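Werkstattbuch Gewässer und Grünflächen
Eintrag vom 7. Februar 2025
Betrifft: Eisteich Viltitz, Pegelreihe und Abgleich mit den alten Plänen

Ausgangslage wie im letzten Eintrag. Die Stadt will den Uferweg am Eisteich neu fassen und braucht dafür einen belastbaren Wasserstand, auf den sich Böschungsfuß, Steg und Tafeln beziehen können. Bisher wird mit dem Wert aus der Parkpflegeakte gearbeitet. Der ist ohne Höhenbezug notiert und damit nur für den Vergleich mit sich selbst brauchbar.

Logger ausgelesen. Gerät ist der Wiltetti am Mönch, Drucksonde im geschlitzten Rohr, Takt stündlich. Die Reihe beginnt im Oktober mit dem Einbau und umfasst 2962 Werte. Keine Lücken im Zeitstempel. Batterie noch gut, Trockenmittel verfärbt, getauscht. Dichtung am Deckel leicht eingedrückt, wieder eingesetzt, beim nächsten Mal eine neue mitnehmen (Größe steht innen im Deckel, nicht in der Anleitung).

Rohdaten liegen unverändert im Ordner Eisteich/Pegel/roh. Bearbeitet wird ausschließlich die Kopie.

Luftdruckkompensation

Der Barologger hängt im Geräteschuppen. Die Kompensation mit der Auswertesoftware von Fitzsimmons läuft durch, das Ergebnis war aber beim ersten Mal unbrauchbar: Sägezahn mit Tagesgang, am Vormittag zu hoch, nachts zu niedrig. Ursache ist die Zeitbasis. Der Barologger wurde beim Einbau auf Sommerzeit gestellt, der Wiltetti auf Normalzeit. Nach Verschiebung um eine Stunde ist der größte Teil des Musters weg. Ein kleiner Rest bleibt, vermutlich Temperatureinfluss, der Schuppen hat ein Blechdach und steht nach Süden frei.

Festlegung für alle weiteren Reihen: Normalzeit, ganzjährig, beide Geräte. Steht jetzt auch auf dem Aufkleber am Koffer.

Handmessungen zum Vergleich sind vorhanden, allerdings nur an den Besuchstagen. Abstich von Oberkante Rohr, mit dem Lichtlot. Abweichung zur kompensierten Reihe überall kleiner als ein Zentimeter, mit einer Ausnahme kurz nach dem Einbau. Dort dürfte das Rohr sich noch gesetzt haben. Die ersten Tage werden für die Mittelbildung nicht verwendet und in der Tabelle gekennzeichnet, nicht gelöscht.

Höhenbezug

Nivellement vom Festpunkt an der Kirchhofmauer über den Wehrsteg bis zur Oberkante Rohr, hin und zurück. Strecke rund 400 m einfach. Schlussfehler innerhalb der Toleranz, gleichmäßig auf die Standpunkte verteilt. Der Wechselpunkt am Steg ist schlecht: Die Bohle gibt nach, wenn man danebensteht. Beim Rückweg auf den Betonsockel ausgewichen. Für künftige Wiederholungen nur noch den Sockel nehmen, Bolzen ist beantragt.

Damit hat die Oberkante Rohr eine Höhe, und der alte Wert aus der Parkpflegeakte lässt sich erstmals anbinden. Er bezieht sich offenbar auf die Schwelle des Mönchs vor dem Umbau. Die Schwelle ist auf dem Bestandsplan noch eingetragen, in der Örtlichkeit liegt sie unter dem neuen Aufbeton. Differenz zwischen alter und neuer Schwelle nur aus dem Plan entnommen, daher mit Vorbehalt.
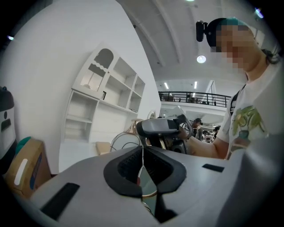 Zum Staulamellenverlauf: Im Herbst wurde offenbar einmal eine Bohle gezogen. Die Reihe zeigt einen sauberen Abfall über einen halben Tag, danach ein Plateau, dann den Wiederanstieg über gut eine Woche. Im Betriebsbuch der Grünpflege steht dazu nichts. Für den mittleren Wasserstand ist der Abschnitt herauszunehmen, für die Frage, wie schnell der Teich sich wieder füllt, ist er der beste Teil der ganzen Reihe. Aus dem Anstieg lässt sich der Zufluss grob abschätzen, sobald die Flächenkurve vorliegt. Die Flächenkurve fehlt für den Nordteil.

Auffällig sonst:

Nach Starkregen steigt der Pegel schneller, als es der Graben allein hergibt. Die Straßenentwässerung am Gerberweg ist in den Unterlagen als Anschluss an den Kanal geführt. Prüfen, ob der Überlauf noch in den Teich geht. Schacht ist überwachsen, Deckel nicht gefunden. Kanalkataster anfordern.

An Frosttagen springt das Signal. Eisdecke am Rohr wahrscheinlich, Sonde sitzt aber tief genug. Die Sprünge sind kurz und werden als Ausreißer markiert. Glättung unterbleibt.

Eine Drift der Sonde ist nicht erkennbar. Nullpunktprüfung im Eimer vor und nach dem Auslesen mit gleichem Ergebnis.

Abgleich mit den Plänen

Drei Quellen, unterschiedlich gut.

Erstens der Urkatasterplan. Teichfläche deutlich größer als heute, der nördliche Zipfel reicht bis an den Gerberweg. Maßstab nach Umrechnung brauchbar, Passpunkte sind die Kirche, die Ecke der Kirchhofmauer und der Giebel des alten Eishauses. Der Giebel steht noch, die beiden anderen sowieso. Eine vierte Passung an der Brücke wurde verworfen, die Brücke ist später versetzt worden.

Zweitens der Pachtplan der Brauerei. Enthält Linien für die Eisernte und die Lage der Rutsche, dazu einen Vermerk zur Solltiefe im Winter. Keine Koordinaten, Nordpfeil falsch oder frei gezeichnet. Nach der Drehung auf den Eishausgiebel passt das Ufer im Süden, im Norden klafft es. Für Flächen ungeeignet. Für die Tafel am Eishaus dagegen gut, die Rutsche ist sonst nirgends dargestellt.

Drittens das Zinsregister, in dem der Teich 1523 zum ersten Mal genannt wird, damals als Fischwasser. Nur Text, keine Lage. Die Gleichsetzung mit dem heutigen Eisteich beruht auf dem Flurnamen und der Nachbarschaft zum Kirchhof. Plausibel, aber nicht bewiesen. Auf der Tafel bitte „vermutlich“ stehen lassen. Im Entwurf aus dem Rathaus ist das Wort herausgefallen und die Jahreszahl als Gründungsjahr gesetzt. Korrektur ist zurückgeschickt.

Der heutige Teich liegt vollständig innerhalb der alten Umrisslinie. Der verlandete Nordteil ist die jetzige Feuchtwiese. Das erklärt den weichen Untergrund auf dem geplanten Wegabschnitt dort. Sondierung mit der Stange: am Rand schnell fest, zur Mitte hin kein Widerstand bis zur vollen Stangenlänge. Eine Schotterdecke ohne Unterbau wird da nicht halten. Varianten sind Bohlensteg auf Schraubfundamenten oder Verlegung des Wegs auf die alte Dammkrone. Fachlich ist die Dammkrone vorzuziehen, sie liegt über dem höchsten gemessenen Stand und braucht kein Bauwerk. Nachteil: Der Blick auf die Wasserfläche ist von dort im Sommer durch die Erlen verstellt. Das wird in der Bürgerrunde kommen.

Steg

Das Angebot von Burville für den Systemsteg liegt vor. Die Unterkante Träger ist dort mit festem Abstand zum „Normalwasser“ angegeben, ohne Definition. Rückfrage gestellt, welcher Wert gemeint ist. Bis zur Antwort gilt unsere Angabe: Mittel der bereinigten Reihe, plus Reserve bis zum höchsten Einzelwert, plus Freibord. Zu beachten ist, dass die Reihe nur Herbst und Winter enthält. Ein Sommerwert fehlt. Das Mittel ist deshalb vorläufig und wird auf dem Planblatt auch so bezeichnet.

Die Spannweite aus dem Prospekt passt nicht zur Lage der festen Auflager. Entweder ein zusätzliches Joch oder die Auflager um gut einen Meter versetzen. Das östliche läge dann im Wurzelbereich der Silberweide, scheidet aus.

Die Geländerhöhe ist im Angebot für reinen Fußverkehr gerechnet. Falls Radfahrende zugelassen werden, neu rechnen. Beschilderung ist Sache des Ordnungsamts, Entscheidung dort offen.

Tafeln

Standorte auf dem Lageplan eingetragen: Eishaus, Mönch, Feuchtwiese. Der Standort Feuchtwiese ist vom Weg abhängig und bleibt gestrichelt. Schriftgröße im Entwurf zu klein für Lesen im Stehen. Fundament als Einschlaghülse ist am Mönch nicht möglich, dort liegt die Ablaufleitung. Abstand zur Leitungsachse mindestens 100 cm halten, auch beim Aufstellen der Baustellenabsperrung.

Die Angabe zur Eisdicke aus dem Brauereiplan ist in alten Zoll notiert. Welches Zollmaß, geht aus dem Plan nicht hervor. Für die Tafel keine Umrechnung drucken, solange das nicht geklärt ist.

Offen

Kanalkataster Gerberweg anfordern, Überlauf klären.
Vermessung der Uferlinie Nord, möglichst vor dem Austrieb des Schilfs.
Schwellenhöhe alt: Bauakte zum Umbau des Mönchs im Archiv bestellen.
Betriebsbuch Grünpflege: nachfragen, wer die Bohle gezogen hat und wann genau.
Barologger auf Normalzeit stellen und an die Nordwand des Schuppens hängen.
Antwort Burville zum Bezugswasserstand abwarten, danach Stegschnitt nachziehen.
Ersatzdichtung und Trockenmittel für den Wiltetti bestellen.

Nachtrag am selben Tag: Der Plot mit kompensierter Reihe, Handmessungen und Schwellenhöhe neu liegt im Ordner Eisteich/Pegel/Auswertung. Die Achse ist in Meter über NHN beschriftet. Die ältere Fassung mit relativem Bezug bitte nicht mehr weitergeben, sie ist umbenannt und trägt jetzt den Zusatz „ungültig“.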